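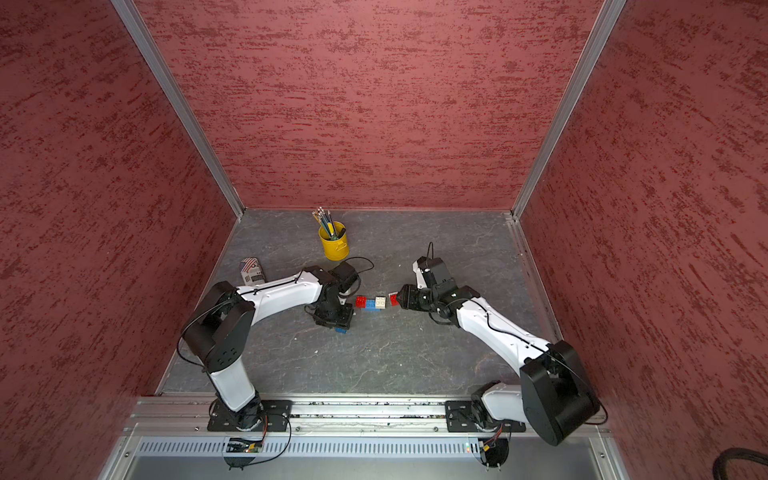 Glue or no glue? Toy bricks and small children

Forum: Toys, Games and General Clutter
Started 4/3/21

mossy_kettle wrote:

Settle something for us please. My other half is building a wall out of toy bricks with our nephew, who is four, and has announced that the finished wall will be glued so that it "lasts". I say the entire point of a brick is that it comes apart again. He says I have never respected craftsmanship. There has been a silence since lunch.

The bricks are plain ones, red, white and blue mostly, from a tub of 300 that came from the Flatitz closing down sale. So we're not talking heirlooms.

Views?

tarpaulin_jim wrote:

No glue. Next.

Fulvio Caputo wrote:

I have been building with bricks for longer than is dignified, and the only thing I have ever glued was a soap dish, in June, out of spite. It is still in one piece and I still regret it. Once it's glued you own an ornament, and you have to dust it.

Colour order matters more than people think, by the way. If the boy puts a white one on top of a blue one he will have a reason for it and you should leave it alone.

penny_for_them wrote:

Going to be the awkward one. We glued ours. My daughter made a little garage for her cars and it came apart every time anybody shut the front door, and there were tears, every time, at full volume. One evening with the tube and it's been peace ever since. She's moved on to other things and the garage is on the windowsill with a cactus in it. I don't feel I've betrayed anyone.

tarpaulin_jim wrote:

You've got a cactus in a garage.

penny_for_them wrote:

It's a small cactus.

mossy_kettle wrote:

Thank you all. I have read Fulvio's post out loud to the room. It was received poorly.

He now wants to know which glue. I'm only asking so that I can hide it.

old_duffel wrote:

Depends on the plastic. Proper model cement melts the surfaces together and then you really are stuck with it. Ordinary white glue will peel off again with warm water and a bit of swearing, at least on the ones I've tried. If you must give in, give in with white glue and say nothing.

Mancuso do a clear one in a fat bottle that goes yellow on a sunny shelf. Ask me how many windows my lighthouse has left that you can see through.

Fulvio Caputo wrote:

How many windows has your lighthouse got left that you can see through?

old_duffel wrote:

None, Fulvio.

hattie_b wrote:

Can I ask a beginner's question without starting another war? Mine are always wonky. I start a nice straight row and by the time I'm four bricks along, it's wandered off. I'm building on the carpet, if that makes a difference.

tarpaulin_jim wrote:

It makes all the difference. Get off the carpet.

Fulvio Caputo wrote:

Jim is blunt but right. Anything hard and level will do, a worktop, an old floor tile, a tea tray with the pattern worn off. Lay the whole bottom row before you put anything on top of it. Look along it with one eye shut, like a man buying a plank. Then overlap the joints in the next row the way a bricklayer would. If every joint lines up with the one underneath you've made a set of towers standing near each other, and they will go their separate ways.

Hold each brick by its two long sides when you put it down. People pinch the ends and then wonder why they've knocked its neighbour.

hattie_b wrote:

I have been pinching the ends for thirty-four years.

penny_for_them wrote:

Pencil trick: lay a pencil along the back of the row and push the bricks up to it. Use one of the six-sided ones or it rolls off under the sofa and you've lost your ruler and your patience together. We keep a jar of them on the table when the bricks are out. They also do for telegraph poles.

tarpaulin_jim wrote:

A pencil isn't straight enough. Use a ruler.

penny_for_them wrote:

It's a wall for a plastic cow, Jim.

old_duffel wrote:

On the subject of jars. Does everybody else's drawing stuff end up mixed in with the bricks? I emptied our tub at the weekend and found 20 coloured pencils at the bottom, all blunt, and a Billo sharpener with the blade gone. I've no idea how long we'd been without a sharpener. Nobody had said a word. They'd just been drawing fainter.

mossy_kettle wrote:

Same here, only it's crayons, and it's the bricks that end up in the crayon tin. I keep 2 tins side by side, one for each, with labels on. The labels are treated as a suggestion.

binliner wrote:

Everyone's being very relaxed about sorting. Do you really keep all the colours together in one tub? I have a Flumon drawer unit, one colour per drawer, and I wouldn't go back. It took a weekend. There were 115 in the blue drawer alone and I know that because I wrote it on the front.

Fulvio Caputo wrote:

I tried sorting by colour and gave up. A red brick is easy enough to spot in a heap of blue ones, but try finding the short red one in a drawer full of red. Sort by shape if you have to sort at all. The rummaging is half the pastime.

binliner wrote:

Rummaging is what people call it when they can't find anything.

tarpaulin_jim wrote:

I'm with binliner, and I want it noted that I don't enjoy it.

hattie_b wrote:

Update from the beginner. Moved to the kitchen floor, bottom row first, one eye shut. It's straight! I did a red one, a blue one and then sat admiring it for so long that my tea went cold. My son asked what it was and I said it was a foundation. He went back upstairs.

penny_for_them wrote:

Well done. What's it going to be?

hattie_b wrote:

No idea. I've only got enough matching ones for about two more rows, so something low. A kerb, possibly.

mossy_kettle wrote:

Final word from this house, I hope. The nephew was asked for his opinion, which we should have done in the first place. He said he didn't want it glued as he was "going to smash it in a minute". And then he smashed it in a minute. My other half has gone to look at the shed.

They're starting again after tea. I've been told I can be in charge of passing the white ones.

old_duffel wrote:

Hide the glue anyway.

binliner wrote:

If anyone wants the drawer label template, message me. It does nine colours and "other".

tarpaulin_jim wrote:

What's in "other"?

binliner wrote:

Wheels, mostly. And one door.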